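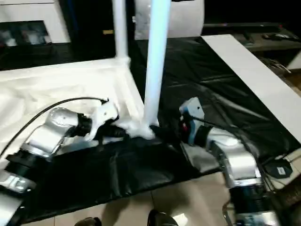 White wrapping bunched at the foot of the pole.

Drerness Allotment Society, notes of the autumn meeting, 26th October

Right, I said I'd type these up and I have, so please be kind about the spelling. We met in the back room at Pirkdale as usual and got going late while people found chairs. Apologies were read out. The September notes were agreed, apart from the bit where I'd put the Pirkdale gate down as green (it's the Drerness one that's green, sorry!).

Water. This took up most of the evening. The bill came to £342, against £292 last year, and there was a fair amount of muttering. Some of us think the trough by the lower plots is leaking, and some of us think people are leaving hoses running while they go home for lunch. We're going to read the meter last thing one night and first thing the next morning and see. If it moves, we dig. I've put myself down for the morning reading, which I already regret.

We also talked about asking everyone for £2 more on the rent. It went to a vote and was carried, but only for next year, and we'll look at it again after that.

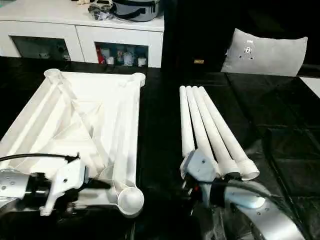 White plastic top, underside up, on a black table.

Seed order. We're going with Wellurus again because the broad beans did so well, even on my plot, where nothing does well. Lists to me please, with the name of the variety and not just "the purple ones". I can't promise to guess right a second time! Onion sets will be ordered separately, as they were all soft last year and I don't want another winter of hearing about it.

Plots. We have 3 empty at the top end, all of them thick with couch grass. Two people on the waiting list have been up to look and gone very quiet. It was agreed to offer them as half plots with the first few months free. I think that's fair, having cleared one of them myself once.

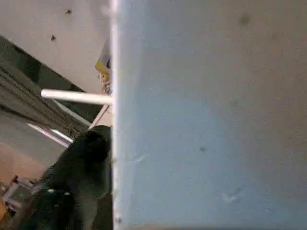 Close view of the pale panel, with a few marks on its face.

The Grímsdóttir cup. The pumpkin class was argued over again. Does a squash count? We had a long and really quite heated chat and settled that it does, so long as it's round and orange. Entries are weighed with the stalk on. The cup itself needs to come back to me for a polish, so whoever has it on their mantelpiece, please own up.
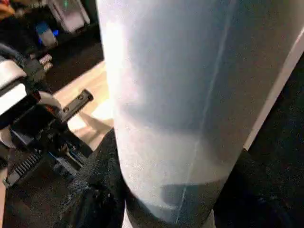 Bonfires next. Still none before dusk, and none at all if the wind is blowing towards the houses. We had a complaint and it was a fair one, so I've said I'll write back and say sorry from all of us.

Any other business. Somebody's rhubarb is coming through the fence into next door's path, and it was asked whether next door may eat it. The meeting felt they may. The shed key is missing again, so check your coat pockets.

We finished with tea and the last of the plum cake. The next meeting is in the new year and I'll pin the date up by the gate once the room is booked.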